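4.2 Demonstration collection in public interiors

The tabletop portion of the Mornasard set was recorded with the same hand-held gripper used for the laboratory episodes. The camera is fixed to the tool, so both fingers stay in view throughout an episode and the opening width can be read from the images alone. No external tracking was installed at any site. Tool pose was recovered offline with visual odometry, and episodes in which tracking was lost for more than 3 seconds were discarded. After this step 1,856 episodes remained, of which 422 came from seating areas with long shared tables.

These tables differ from the laboratory bench in ways that matter for the policy. Their edges are often curved, so a planar crop of the work surface also takes in floor and furniture legs. Dark matte tops return few features to the tracker – most of the usable ones come from the objects and from the wall behind. Glass partitions add reflections that move with the viewpoint and were a frequent source of drift. We masked the fingers with a fixed polygon before tracking but left them in the policy input.

Operators were told to leave the surface as they found it and to begin each episode with the fingers open above the near edge. The target was named before recording started. Figure 3 gives a view from the tool in one such space, with a long white power strip on the near part of the table and a notebook or stack of papers farther back.

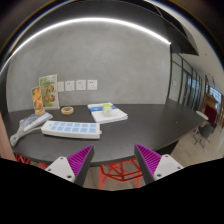

4.3 Baselines and training split

We compare against two policies, Laser and Votitz, both retrained on our data with their original settings. Barrios is used only as a held-out site and contributes 71 episodes, none of which were seen in training. The split is made by site, so that no table appears on both sides. Image size and action rate are the same for all three policies – only the encoder and the action head differ.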